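Repointing old walls: what the mortar is for
Speaker notes, Orndale building evening, January

Slide 1 – Title
Say where the talk sits in the series. Last month was damp, next month is roofs. Questions at the end, except on safety, which can be asked at any point.

Slide 2 – What mortar does
Beds the bricks evenly. Keeps rain out of the joint. Lets moisture leave the wall by drying through the joint faster than through the brick. The third job is the one most repairs get wrong.
Old bricks are often softer than modern ones. A hard cement joint holds water behind it, the water moves into the brick, and frost takes the face off. Pause here. Ask who has seen a wall where the joints stand proud and the bricks have worn back.

Slide 3 – Lime and cement
Lime putty: slow, soft, good for sheltered work and fine joints.
Hydraulic lime: sets in the wet, comes in grades. Use the lowest grade that suits the exposure.
Cement: fine for walls built with it. Keep it off soft brick.
Do not say that lime is always right. The terrace at Closard was built in cement mortar in the first place and should be repaired in it.

Slide 4 – Sand
Sharp, well graded, washed. Building sand from a bag is usually too fine and shrinks. Take a sample of the old mortar, crush it gently, dissolve the lime out and look at what is left. Match the colour to the sand and leave pigments alone.
Pass round the two jars. Jar with the red lid is Closard, plain lid is Ban.

Slide 5 – Raking out
Depth is twice the width of the joint, and never less than 20 mm. Hand tools on soft brick. An angle grinder will cut into the bricks at the upright joints however steady the operator is. Square the back of the joint. A rounded back gives the new mortar nothing to hold.
Brush out from the top down, then damp the wall. Damp means no standing water on the surface. Dust masks and eye protection – say this even if time is short.

Slide 6 – Filling
Push the mortar in firmly, in layers if the joint is deep. Pointing iron narrower than the joint. Stop slightly back from the face if the brick edges are worn, otherwise the joint looks wider than it is.
Leave it until a thumb marks it but does not sink. Then beat with a stiff brush to close up the surface and open the texture.

Slide 7 – Bond and joint colour

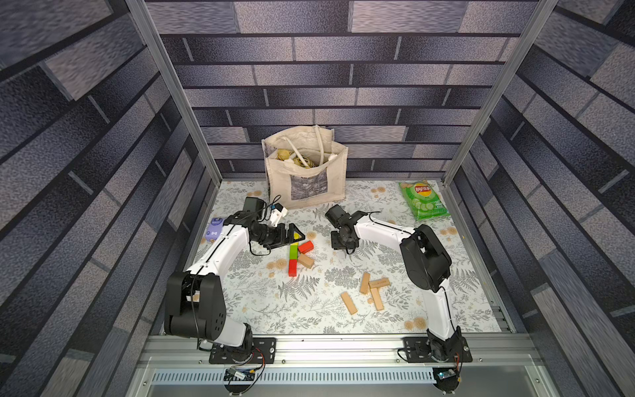
Joint colour changes the look of a wall more than most owners expect. Dark joints draw the eye to the grid, pale ones spread the light. Put up a trial panel on a part of the wall that is easy to reach, let it cure, and look at it in dry weather before ordering sand for the rest.

Slide 8 – Aftercare
Hessian over the work, kept damp, for at least a week. Longer in wind. No lime work when frost is forecast. At Jeteo the sheets came down after 2 days and the top courses had to be done again.

Slide 9 – Costs and order of work
Gutters first, then pointing. Price by the square metre, with scaffolding as a separate line. Allow 12 minutes for questions. Handout has the sand test and the table of lime grades on the back.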